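Pesquisar no fórum Pesquisa avançada Entrar

Pão de fermentação natural em cozinha minúscula – dá?

marmita_fria
Gente, me mudei em junho pra um apê de 2 cômodos e fiquei sem forno de verdade. Meu levain sobreviveu à mudança (milagre!), mas agora não sei se insisto no pão redondo ou se parto logo pra forma. Uso a farinha da Prilthorpe e hidratação de 75%, a massa fica bem molenga.

tia_do_levain
Forma, sem dúvida! Redondo em forno pequeno encosta na resistência e queima em cima antes de assar no meio. Já perdi uns bons pães assim.

codea_grossa
Discordo, viu. Faço redondo de 548 g de massa numa panelinha Ackermann com tampa e cresce lindo. O segredo é fazer menor e deixar 3 horas a mais na geladeira.

tia_do_levain
548 g é pãozinho, né? Aqui em casa some no café da manhã kkk

marmita_fria
Minha panela não entra nem rezando, então a tampa já era. O forninho é desse tamanho, com a grade no meio:

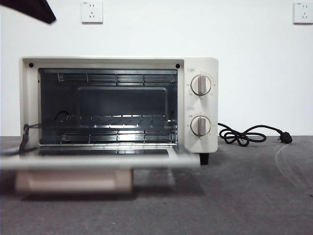 Zarkby
Vai de forma e cobre com papel-alumínio na primeira metade, sem encostar na resistência. E baixa essa hidratação pra 68%, massa molenga em forma estreita gruda que é uma tristeza.

codea_grossa
68% vira pão de sanduíche – mas tá, cada um com seu gosto. Eu ainda tentaria o redondo uma vez.

marmita_fria
Vou começar pela forma então. A massa já tá na geladeira, asso amanhã às 7h e volto pra contar!

Tópicos recentes
Levain com cheiro de acetona, jogo fora?
Balança Famo descalibrada
Farinha integral: quanto misturar?
Pão de queijo congelado rachando (3.336 visualizações)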